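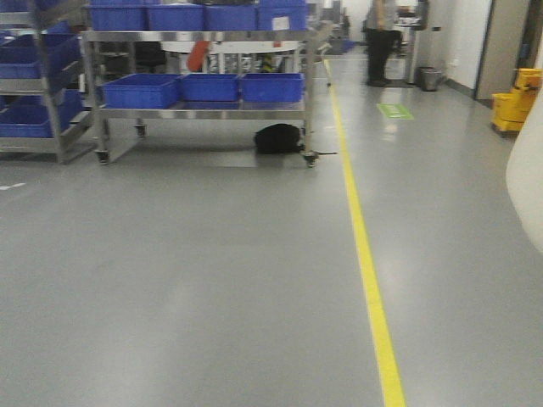
Do bins really need to live on shelves with wheels and rollers? They do if you reach into them all day long, and you can leave your stuff on a plain shelf if you only visit it twice a year.

I've been going on about storage in this newsletter since March, so bear with me for one more round. The stockroom at Gerkden is finally getting its refresh, and I have opinions (you knew that).

First, the carts. I'm a big fan of a steel cart on casters, mostly for sweeping day. You roll it out, you sweep, you roll it back. Please park them on the left side of the yellow line, though! The right side is for walking, and I've already banged one shin this month.

Second, the bins. We're sticking with blue for everything in daily use. I lobbied for a second color, lost, and I'm over it. What I do care about is labels. A small white one on the front is plenty, as long as it faces out.

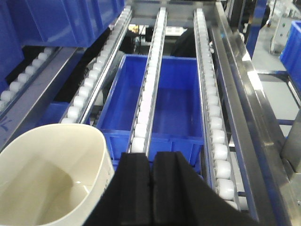
Then there are the flow racks, my favorite part of the whole room. You load from the back, the bin rolls down to the front, and the oldest stock gets used first without anybody having to think about it. The rollers do need a wipe now and then — dust builds up and a light bin will just sit there halfway down, sulking. I use a damp cloth and 20 minutes of a good podcast.

Empty bins are fine to leave on the rack for a day, but after that send them back around so the next person has one to fill.

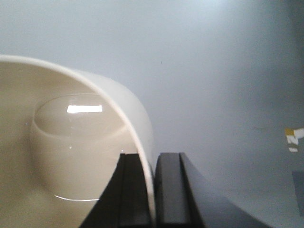

Last thing, and then I'll let you go. Odd-shaped stuff like bowls and buckets doesn't stack nicely with everything else, so the Zermont shelf is now set aside for it. Ceramic goes on the lower level, please, with a bit of cardboard between pieces so the glaze doesn't get scratched. I had 14 bowls at home in one wobbly tower for years and lost the bottom one, so learn from me.

Label sheets are in the top drawer by the door, 33 to a sheet. Help yourself, and write big!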